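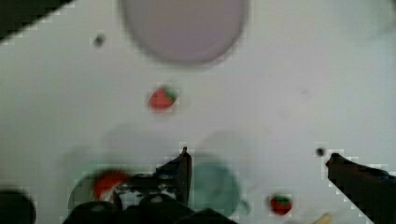 Povden, January

Course Handout 3: Portioning and Plating Fresh Fruit

This handout accompanies the third session of the Introduction to Table Service course. It should be read before the practical and brought to the room. Students who missed the second session should also obtain the handout on washing and storage, as that material is not repeated.

1. Setting the work surface

Fruit is plated on a plain, light surface. A white tabletop with two small strawberries and a round lavender plate is the starting arrangement for Exercise A. The surface gives a clear view of the red of the fruit and the green of the cap, and small marks show readily against it. Wipe the table before the first plate is set down and again between exercises. Any dark spot or crumb should be removed at once with a folded cloth, never brushed toward the plate.

The plate is placed at the far side of the working area and the fruit nearer to the student. Leave open space between the two. Beginners tend to crowd the plate against the fruit, which leads to sleeves and cuffs passing over the food.

2. Handling the strawberry

Strawberries bruise easily, and the damage may not be noticed until the plate has reached the guest. For this session the cap is left on. Lift the fruit at the shoulders, just below the leaves, with light and even pressure. Do not pull on the leaves themselves. A berry that is lying on its side should be lifted as it lies and turned in the air if turning is needed – rolling it along the table marks the skin.

Fruit that has been dropped on the floor is discarded and entered on the waste sheet. Fruit that has been set down on a clean table may be used for practice but is not served.

3. Position on the plate

Two positions are taught in this course.

Center position. The berry rests in the middle of the plate with the tip toward the guest. This is used for a single portion with no sauce.

Rim position. The berry rests just inside the rim with the cap facing outward. This is used when the center of the plate is reserved for cream, custard or cake.

In both cases the rim is left clean. A pale plate is easier to inspect than a dark one, and students should look at it from a low angle under the room light before releasing it.

4. Plate selection

The teaching kitchen holds the Orano set in pastel colors and the Sowah set in plain white. Either may be used for Exercise A. The Jastia bowls are kept for Session 4 and should stay on the upper shelf until then. Chipped plates are to be handed to the instructor.

5. Assessment

Each student completes 10 placements in the center position and 10 in the rim position. Marks are given for a clean rim, an undamaged berry and correct direction of the tip. Speed is not assessed in this session. The practical is held in Room 127, and the door closes at the start of the demonstration. Aprons are required – hair must be tied back or covered.

Students with an allergy to strawberries should notify the office before attending. Radishes of a similar size are available as a substitute and are marked on the same scale.

Reading for next session: the section on soft fruit in the course binder, through the table of serving temperatures.

Comments (3)

Is the waste sheet the same one we used for the washing session, or is there a new form?

For the rim position, does "outward" mean away from the guest or away from the center of the plate? My group did it both ways and lost marks.

Away from the center. It was explained in the demonstration but I agree the handout could say so.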